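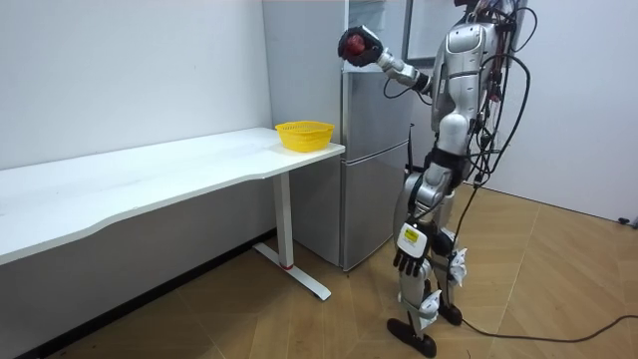 Amr Abou Zeid wrote in after the last issue to ask whether the hand fault at Prulimville had been fixed, and whether it was the software or the hardware. He had heard it was a bad motor. His own guess was the cable, and he wanted to know why the lab had kept running fruit trials with it.

The cable guess is correct. The answer to his other question is that we stopped as soon as we knew, but it took us too long to know. The full log is filed under fault 495 for anyone on the Lahlou project who wants the raw numbers. This item covers the main points.

The task is moving apples from the refrigerator to a basket on the desk. The robot takes an apple from the upper compartment, steps back, turns, and lowers it into the basket. On run 1959 the hand opened by itself during the turn. The apple hit the floor and rolled under the desk. The operator logged it as a slip and started the next run. On run 1964 it happened again at the same point in the turn, and this time the fingers would not close again until the arm was powered down.

Two drops at the same joint angle should not have been written up as slips. The grip force readings were normal up to the moment the hand let go. A slipping apple shows up in those readings as a slow fall, and both of these were a straight drop to zero.
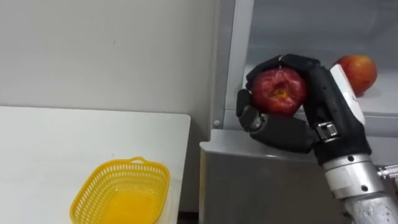
We took the wrist cover off that afternoon. The signal cable to the hand passes through a clamp, and the clamp had been put back one hole too far forward after the November service. With the arm stretched out toward the shelf there was enough slack. When the elbow bent and the wrist rolled for the turn, the cable pulled tight and one conductor lost contact. The hand controller saw a lost signal and went to its default state, and the default was open.

That default is the part that concerns us more than the clamp. It was chosen so that a person's fingers could not be trapped if the controller lost contact. For an apple it costs nothing. The Brastutlow group has been planning to use the same hand and the same settings for glass jars, and they have been told to wait.

What has changed so far:

The clamp is back in its proper position and marked with paint. The cable was replaced, not repaired.

A lost signal now makes the hand hold its last position at low force for 3 seconds while the arm lowers, and then open. The trapped finger case was tested again with a foam dummy before we accepted this.

Any drop ends the session until somebody has looked at the force trace. The word "slip" has been removed from the log menu.

The emergency stop did what it should on both runs and is unchanged. The rule about staying out of reach while the arm is live is also unchanged, and that includes picking up dropped fruit.

Pundow has two arms with the same clamp. Please check the position on both and send the result to the Prulimville bench by 31st July. Until then, run them with nothing in the hand.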